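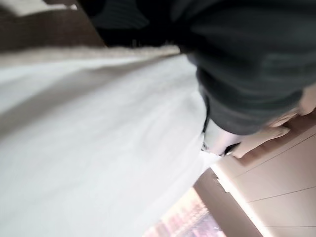 2 min read

Home | Reports | Contact

Progress report, Inevlow bed-making unit. Wrist cameras were recalibrated in August and 4 cable clips replaced.

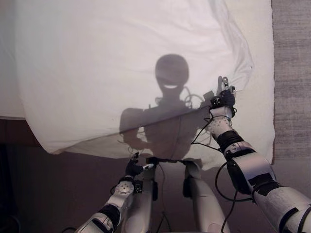
Cable wear remains our main repair item. Gaétan Robichaud now checks the runs outside the right arm — wrist to past the elbow — every 30 hours.

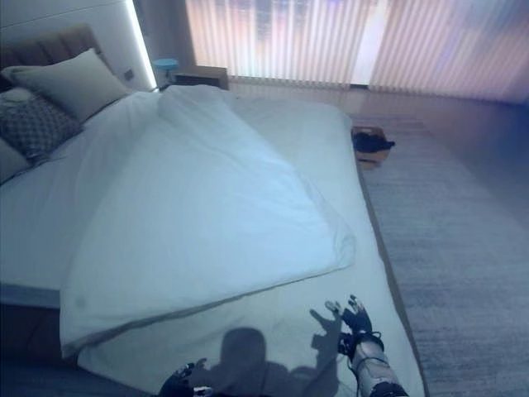
When is the next service due?
At 156 hours, with both hands off.

Comments
Thijs Kramer: Please add the clip part number.
Beaudoin: Got it, thanks.

We use cookies. Accept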